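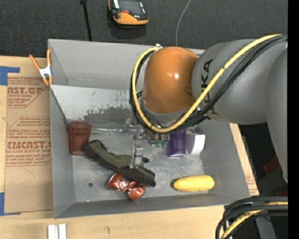 Setting up a first pick with the Rustura bin kit

The Rustura kit from Ketdale comes as a gripper, a bracket set and the Skurken control software. It took us one Tuesday afternoon to get going.

1. Bolt the gripper to the wrist flange. Leave the screws finger-tight until the fingers point straight down.

2. Run the cables in one loose loop below the wrist. Turn the last joint by hand both ways and check that nothing pulls.

3. Put a metal bin on the table and clamp it. If it shifts after calibration, you start over.

4. Open Skurken and touch the four corners of the bin when asked. Set the floor clearance last.

5. Load a mixed bin. Hard things like tumblers and a small box are the easy part. Add something soft, such as a glove, and something shiny, such as a crushed can – those two show you how good your settings are.

6. Run 60 picks at low speed. Our first run got 47. Lowering the grip force helped with the soft items.

The kit costs $293 without the spare fingers. The printed manual skips step 2, so read the online version before you start.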